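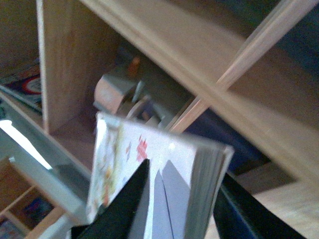

4. Logging a returned passenger

Use this section when a charter or scheduled flight brings deported nationals through the Stusside reception hall. Vona will accept a record without most of these fields. Fill them in anyway.

1. Open Vona and choose Arrivals, then New Return.

2. Enter the name as the passenger gives it. The airline manifest is supposed to match. In April we had 149 names on one list and 8 of them belonged to people who never boarded.

3. Pick the country of departure, which may differ from the country of detention. The drop-down treats them as the same thing, so put the second one under Remarks.

4. Ask how long the person was held. Write down the answer in their own words. The "Verified" box should stay blank unless you have papers in your hand.

5. Tick Medical Seen only after the nurse has signed. Larkico says the box updates itself – I have yet to see it happen.

6. Save, wait for the green bar, then save again.

Note: the Panicker export is described as instant. Allow 2 hours before you ring anyone about a missing record.

Caution: do not merge duplicates during a live arrival. A merge cannot be undone, and after 3 failed attempts the desk locks.

Questions about this section go to Kaj Bergmann at the Stusside desk.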